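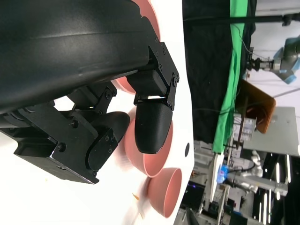
4. Puesta en marcha de la tarea de apilado en Sesent

Última actualización: 2022-08-23, por Emil Pichler
Tiempo de lectura: 3 minutos

Esta sección supone que el controlador ya arranca sin errores y que se ha completado la calibración de la sección anterior. Si se ha cambiado de sitio alguna cámara, repita primero la calibración. Los valores indicados son los de la instalación de Stotudholm; en otra mesa habrá que ajustar al menos la altura del plano de trabajo.

4.1 Arranque de los módulos

1. Inicie el servicio de control en el equipo del robot y espere a que el estado pase de INIT a READY.
2. Inicie Stokia, el módulo de percepción. Debe recibir imagen de la cámara de cabeza y de las de muñeca. En el panel de entradas, cada flujo tiene que mantenerse a 30 imágenes por segundo.
3. Abra Uysal y cargue el perfil "cuencos". El perfil fija el modelo del objeto, el plano de la mesa y los límites de fuerza de los dedos.
4. Compruebe que los relojes están sincronizados. El campo "desfase" se muestra en milisegundos y no debe pasar de 2.

Nota: si un flujo aparece en gris, reinicie solo ese nodo. Reiniciar Stokia entero borra la referencia del plano de la mesa y obliga a volver al paso 3.

Precaución: mientras el estado sea READY los brazos ya tienen par. Mantenga las manos fuera del área de trabajo y el pulsador de parada al alcance.

4.2 Comprobación de la percepción

5. Coloque los cuencos sobre la mesa, separados entre sí, y pulse "Detectar". Cada uno debe recibir un contorno y una pose. El identificador no tiene por qué coincidir con el orden en que se colocaron.
6. Apile un cuenco dentro de otro y vuelva a detectar. La pila debe aparecer como un solo elemento con el campo "nivel" mayor que uno. Stokia calcula ese campo a partir de los bordes superpuestos que ve la cámara de cabeza.

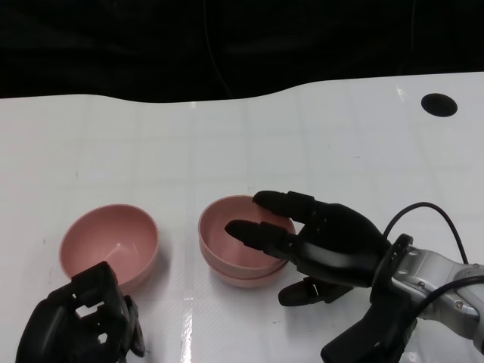 7. Si la pila se detecta como un cuenco simple, baje el umbral de borde en pasos de 0,05 y repita. Con piezas del mismo color el valor de fábrica suele quedarse alto.
8. Si aparecen cuencos que no existen, revise los reflejos. Una mesa brillante devuelve parte del color del objeto y el segmentador puede tomarlo por un segundo borde. Active "máscara de reflejo" y deje el resto de parámetros como estaba.
9. Guarde el perfil con otro nombre. El original se sobrescribe en cada actualización.

4.3 Planificación del agarre

El planificador propone agarres por el borde: un dedo entra en el cuenco y el otro lado de la pinza queda por fuera. La cámara de cabeza se usa para la aproximación, y la de muñeca toma el relevo en el último tramo. El cambio se produce cuando la punta del dedo está a menos de la distancia indicada en "dist_relevo".

10. Seleccione el cuenco en la lista y pulse "Planificar". La trayectoria se dibuja en la vista de Uysal sin mover el brazo.
11. Revise que la trayectoria no atraviese ningún otro cuenco. Si lo hace, aumente "margen_vecinos" y planifique de nuevo.
12. Ejecute primero con la velocidad al mínimo. En este modo el brazo se detiene encima del borde y espera confirmación.
13. En la pausa, compare el borde estimado (línea continua) con el de la imagen de muñeca. Si no coinciden, cancele y no corrija a mano: el error está casi siempre en la calibración mano-ojo.

Precaución: la confirmación cierra la pinza de inmediato. No hay segunda pausa.

Nota: en la imagen de muñeca la mesa puede salir sobreexpuesta. Fije la exposición en manual antes de la primera ejecución; con exposición automática el borde estimado salta cuando la pinza se acerca a una superficie blanca.
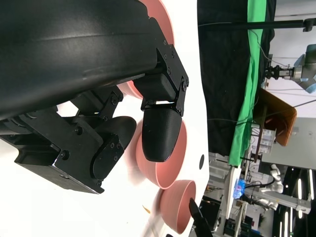

Recep Polat pide que se añada un aviso sobre el relevo entre cámaras: en su instalación el brazo daba un tirón en ese punto, y lo resolvió subiendo "tiempo_mezcla" a 500 milisegundos. El valor es válido para velocidad baja. A velocidad normal alarga demasiado la aproximación y conviene volver al predeterminado.

4.4 Registro y cierre

14. Active "Registrar" antes de planificar. Si se activa después, el archivo no incluye las poses iniciales y no sirve para reproducir la ejecución.
15. Al terminar, lleve los brazos a reposo desde Uysal y espere a que el estado vuelva a READY.
16. Cierre Uysal, después Stokia y por último el servicio de control.

Los registros anteriores a la versión de julio usan otro nombre para el campo "nivel" y hay que convertirlos con la herramienta de migración (sección 7).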